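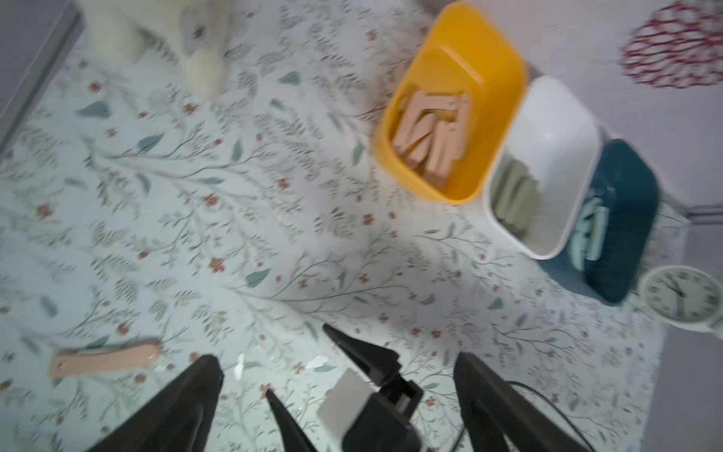

Blocks sorted into yellow, white and teal bins.

Toy library moves to larger premises in September

The Drelum toy library will reopen in September in the former seed merchant's shop on Lakatos Lane, after the district council approved a change of use for the ground floor.

The new unit has a floor area of 100 square metres. The library's present room, behind the swimming baths, is too small to store large items, and ride-on toys have been kept off site for the past two winters.

Members will be able to borrow up to 3 items at a time for a loan period of 27 days. Late returns will no longer be fined, but borrowing is suspended until the item is back. The catalogue lists 440 items, including construction sets, puzzles, board games and sensory toys.

Yesenia Pacheco, who manages the lending desk, said the catalogue would be moved to new software before opening. "Each set gets one record and one parts list. At the moment the lists are on paper and some of them are out of date," she said.

Returned sets will be checked against the list and cleaned before going back on the shelf. Items with missing parts will be held for a month – after that they will be offered to local nurseries or broken up for spares.

Evaristo Huerta, for the council, said the lease included a break clause after the second year. Access to the rear yard is still to be agreed with the neighbouring owner.

Existing membership cards remain valid. The present room closes to borrowers at 4 pm on its last day, and loans due during the move will be extended automatically.

Share 27 | Comments 3

Contact the newsdesk | Copyright Drelum Courier | Back to top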